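Filed under: rules, grumbling

The rulebook that forgot the fruit

I have now read the Kembridge draft guidance on recording robot kitchen work twice, which is once more than I wanted to. It is 106 pages long. Chelsea Tapley sent it to me in December with the message "you'll hate this", and she knows me fairly well, so I put the kettle on and got a pencil.

I don't hate all of it. But I do think a lot of good practice in this field is written by people picturing a tidy factory cell with a painted line on the floor, and then somebody does a find-and-replace so that "workpiece" becomes "household item". You can tell. Section 4 tells us to keep a "workpiece register" for anything the gripper may touch. For an orange? Does it get a number? Does it get a new one once somebody has peeled it?

Sheyla Henao runs the kitchen-task sessions at the Zostwood site, and she does have house rules, two sides of paper taped inside a cupboard door. I'd put those two sides up against the 106 pages any day. Her first rule is that the wrist view gets checked before anything moves, and that whoever is checking says out loud what is within reach of the fingers. Out loud is the bit I like. It feels daft for the first hour and then you stop noticing you're doing it. 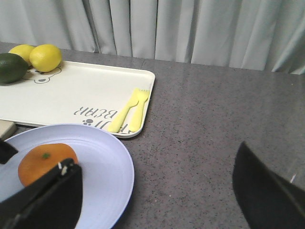
The wrist view, with the orange on its plate and the tray behind.

The draft wants every object on the worktop to sit "fully inside the observed area" at the start of a run. Fine words. Look at any wrist camera view and ask yourself which objects would pass. The plate wouldn't, the tray wouldn't, and the lime is half gone as well. A camera that close to the fingers can't see all of a dinner plate, and a rule that fails every single start is a rule people will tick without reading. I've seen the tick sheets. They are beautiful. Every box, same pen, same slant.

What I would ask for is much duller: write down which camera you are judging from. If there's an overhead view, use that for "is everything on the worktop" and keep the wrist for "what are the fingers near". The draft treats all cameras as one camera, and that single muddle runs through a good 20 pages of it.

Then there's the background. Kembridge asks for a "plain, non-distracting backdrop". All right, a grey curtain does that job nicely. But there is nothing anywhere about the worktop itself, and a speckled grey worktop is a far bigger nuisance than a busy wall. Try finding a crumb on it. Sheyla's sheet says to wipe down between runs and then look again from low down with a torch, which costs half a minute and is more use than the whole chapter on backdrops.

Printed things get a paragraph to themselves, and I'll give them some credit for it. The tray has a cartoon bear on it and lettering that comes out upside down from this side, and the draft would have me swap it for a blank one. I'm not convinced. Real kitchens are full of trays with bears on. If a machine can only manage lemons on an unprinted surface then I'd like to know that early, and so would whoever ends up buying the thing. Chelsea disagrees, by the way. She thinks you should start blank and bring the bears in later, and that I only argue the other side to be difficult. Possibly.

The part I feel strongest about is height over the work. The draft gives a minimum clearance for moving between objects, one figure for everything, copied as far as I can see from an older Bermúdez handbook on packing lines. It has no separate line for boards.

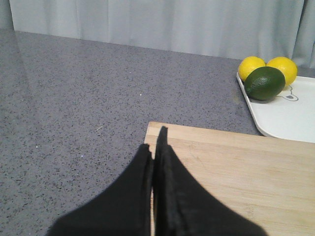
Fingers low over the near corner of the board.

A chopping board is a raised edge, and it is a raised edge that slides. If the height is set from the worktop and the board has been left out of the sums, you have given away its whole thickness before you begin. Sheyla's rule is to measure from the highest flat thing in play, every time, and to put something grippy under the board. That takes two lines on her sheet. I could not find either of them in the draft, and I did look, with the pencil.

Narusbridge apparently plan to collect 4,000 runs under this guidance once it is signed off. Good luck to them. I'd sooner have a few hundred where the person at the controls had read the rules and believed them.

Comments on the draft are still open, so I've sent mine in, minus the remarks about the pen. I asked for the camera wording to be split up, for a worktop section, and for the board rule to go in more or less as Sheyla wrote it. Chelsea has sent hers too, and I gather it includes a paragraph against bears.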